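Sistlow Hand Gripper Kit: Set-Up Guide
Section 3. First Session on the Floor

Sun 27 March
By Paula Toma
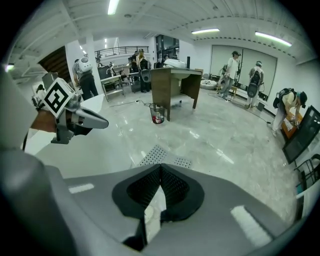

Fig. 3. Two grippers up, with the marker cube on the left one.

You have unpacked the kit, charged it and read Section 2. If you skipped Section 2, we will know, and so will the gripper.

1. Put on the backpack before you pick up either gripper. Doing it the other way around is possible but takes three hands.

2. Check the V-shaped rubber pad. The dotted mesh on its inner surfaces should be clean. Wipe it with a dry cloth — no sprays, no sleeves.

3. Check that the marker cube is tight on its mount. If it wobbles, so will 195 seconds of otherwise lovely data.

4. Hold both grippers in front of you, at chest height, and stand still until the status tone sounds twice.

5. Open and close each gripper 3 times, slowly. You are calibrating, so resist the urge to play castanets.

6. Pick up something light and dull to start with. Leave the good mugs for the afternoon.

NOTE: Several people can record in one room. Keep 900 mm between operators, more if one of them is Évan Sabatier, who wrote the calibration routine and gestures when he explains it.

NOTE: Stickers on the marker cube void the session, though not the warranty. We have asked Clater to print this on the box.

CAUTION: Look down before you walk. Cables on the floor have the right of way. Take up slack or route it along a wall where you can.

CAUTION: Keep fingers out of the pad while the gripper is closing. It does not know a thumb from a screwdriver handle.

7. To finish, set the grippers down first and take the backpack off last. Uploading is covered in Section 4.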